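How to run a cloth-handling demo at an open day (two-arm robot)

Written up fast after our June open day, before I forget it all. For whoever has the next one. Osian, probably.
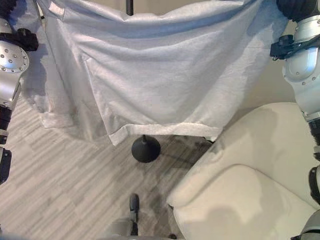

What you need

- The two-arm robot, both grippers checked
- One big plain cloth, light colored. Soft knit is good, it drapes and people can see it move
- A second cloth the same size
- Floor tape
- A chair or two
- Extension cord, the long one. Not the one from the office

Step 1. Get there early

Doors open at ten, be in by 8. Arms home, e-stop tested, e-stop tested again with somebody else pressing it. Samina Lodhi signs the sheet. No sheet, no demo, she means it.

Step 2. Tape the floor

Full reach of both arms, plus a good step more. Kids will stand ON the tape so put it further out than feels right. Leave a gap on the side by the door or you get a traffic jam.

Step 3. Load the cloth

Arms paused. Hand the corners in one at a time, left then right. Fingers out before you call the close. Say it out loud: "clear". Then close.

Corners should be properly in the gripper, a good pinch of fabric, not just the edge of the hem. A hem on its own slides. If it's crooked open up and do it again, takes a minute, no one minds.

Step 4. Lift and spread

Slow speed only. We ran at 43 percent and that looked fine from the back row. Faster looks jumpy, and people flinch.

The cloth will sag between the two grips. Leave it. Ruan Van der Merwe kept trying to pull the sag out on the first run and popped a corner. A bit of droop is OK, creases are OK too. If you want it flatter, move the arms apart in small steps and watch the corners, not the middle.

Step 5. Talk while it moves

Dead silence is awful. Things that worked for us:

- Ask who in the room hates folding sheets (all of them)
- Explain that cloth is hard becuase it never hangs the same way twice
- Let somebody guess where the bottom hem will end up

Keep off the math unless asked. One man did ask, Vusumuzi Dlamini took him aside and we carried on.

Step 6. Fold, or fake a finish

If the fold goes well, lower it, open grippers, step back. If it goes badly, lower it anyway, open, say "and again". Reload. Don't stand there debugging with 81 people watching. Note the run number and look at the log later.

Step 7. Reset between groups

- Pause arms
- Shake out the cloth or swap it
- Check gripper pads for lint. Knit sheds, more than you would think
- Sip of water
- Next group in

We did a run every 15 minutes in the morning and that was too tight. Go for 20.

Common problems

Corner slips out: too little fabric in the grip, or lint. See above.

Cloth drags on furniture: lift before you spread, or move the furniture. Check the low corners too, those are the ones that catch.

Arms stop halfway: somebody leaned over the tape, or the cord got kicked. Look at the cord first.

Cloth twisted: you loaded the corners in the wrong order. Put a small stitch of colored thread on the left one, saves arguing.

Visitors want to hold a corner: no. Give them the spare cloth and let two of them try a fold by hand, then run the robot again. Went over really well, we should of planned it from the start.

Packing up

Arms home, power off, tape up off the floor the same day (it leaves marks). Cloths go in the wash, both. Flyers: we printed 300 and ran out before lunch. Print more.

Marthinus Chauke has the checklist file and the sign-in sheets. Ask him for the newest version, the old one has step 3 and step 4 swapped.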